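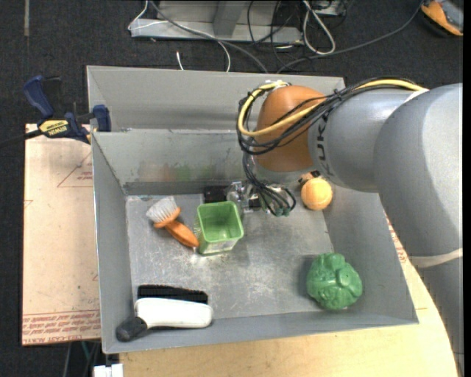 그림 1. 바닥이 긁힌 회색 금속 상자

교내 분실물 보관 기간에 관한 조사 (기말 프로젝트 보고서)
2조 / 조장 Leonora Barredo

1. 왜 이 주제인가
처음엔 급식 잔반을 하려고 했음. 근데 다른 조가 먼저 가져감. 그래서 분실물로 바꿈. 우리 조 4명 중에 3명이 이번 학기에 뭔가 잃어버렸고 찾은 사람은 한 명뿐이다. 학생회실 앞 보관함에 물건이 쌓이는데 언제 버리는지 아는 학생이 거의 없었다. 규정은 있음. 학생생활규정 부칙에 "일정 기간 보관 후 처분"이라고만 써 있다. 일정 기간이 얼마인지는 안 나옴.

연구 질문:
- 분실물은 얼마나 오래 보관되는가
- 주인이 찾아가는 물건과 안 찾아가는 물건은 뭐가 다른가
- 보관 기간을 정해서 알리면 달라질까 (이건 시간이 모자라서 반만 함)

2. 조사 방법
학생회 분실물 대장 복사본을 받아서 엑셀로 옮겼다. 한 학기 분량. 총 267건. 글씨를 못 알아보는 줄은 학생회에 다시 물어봤고 그래도 모르는 건 '기타'로 넣었다. 설문은 점심시간에 종이로 돌렸다. 회수된 것 178장. 2학년이 많음, 우리가 2학년이라서. 1학년 층은 한 번밖에 못 갔다.

비교 대상으로 Jenurville 도서관과 Hivdale 체육센터 두 곳에 전화함. 도서관은 친절하게 알려줬고 체육센터는 담당자가 계속 자리에 없어서 안내문에 있는 내용만 적었다.

3. 결과
대장에서 '반환' 표시가 있는 것은 165건. 나머지는 표시가 없거나 '보관중'으로 되어 있는데 실제로 보관함에 있는지는 확인 못했다. 대장하고 실물이 안 맞는 경우가 꽤 있었음. 특히 우산.

품목별로 보면 이어폰, 지갑, 학생증은 거의 다 주인이 찾아갔다. 학생증은 이름이 있으니까 당연하고, 이어폰은 비싸서 그런 듯. 반대로 잘 안 찾아가는 것은 우산, 체육복 상의, 물통, 필통. 물통은 반환 표시가 정말 적었다. 설문에서도 "물통은 잃어버리면 그냥 새로 산다"는 답이 여러 장 나왔다. 장갑이나 목도리는 12월에 몰려 있어서 다른 달이랑 비교하기 애매했다.

설문 2번 문항 (분실물 보관 기간을 알고 있습니까): 대부분 '모른다'. 안다고 한 학생들도 적은 기간이 제각각이었다. 한 달, 한 학기, 방학 전까지, "졸업할 때까지"도 있음.

설문 5번 문항 (보관함에 가 본 적이 있습니까): 가 본 적 있다는 학생이 생각보다 적었다. 이유를 적은 칸에는 위치를 모른다, 쉬는 시간에 문이 잠겨 있다, 뒤지기가 창피하다 등등. 문이 잠겨 있다는 얘기는 학생회에 전달했고 점심시간에는 열어두기로 했다고 들음.

외부 기관. Jenurville 도서관은 입구 게시판에 목록을 붙이고 보관 기한도 물건마다 날짜로 적어 둔다고 함. 기한이 지나면 쓸 만한 것은 기부. Hivdale 체육센터는 안내문에 젖은 수건하고 수영복은 당일 폐기라고 되어 있다. 우리 학교에는 이런 구분이 없다. 젖은 체육복도 그냥 같이 들어가서 냄새가 난다는 의견이 설문에 있었음.

4. 논의
이름 쓰기 캠페인을 하자는 의견이 조 안에서 나왔는데 이미 1학년 때 해봤고 별로 효과가 없었던걸로 기억함(자료 없음). 우리 생각엔 기한을 적은 스티커를 물건에 붙이는 게 더 쉽다. 접수한 날짜랑 버리는 날짜 두 개만 적으면 됨. 대장도 지금은 종이라서 찾기가 힘들다. 공유 시트로 바꾸면 사진도 올릴 수 있는데 이건 학생회가 결정할 문제.

보관 기간은 한 학기로 하고 방학식 전주에 복도에 전부 꺼내놓는 방법을 제안한다. 남은 것은 세탁 가능한 것만 골라서 기부. 지갑 같은 귀중품은 따로 교무실에서 관리해야 한다고 봄.

5. 한계
- 설문 대상이 2학년에 치우침
- 대장에 날짜가 빠진 줄이 있어서 실제 보관 기간을 계산 못한 물건이 많다
- 외부 기관 두 곳은 너무 적음
- 스티커는 시범으로 해보려 했는데 시험기간이랑 겹쳐서 못 함

6. 역할 분담
대장 입력: 전원
설문지 제작, 전화: Leonora Barredo
그래프: 나머지 조원 (그래프 파일은 따로 제출함)
보고서 정리: 다 같이 했는데 3장은 급하게 써서 문장이 좀 이상할수 있음

참고한 자료
학생생활규정 부칙
학생회 분실물 대장 (복사본)
Hivdale 체육센터 이용 안내문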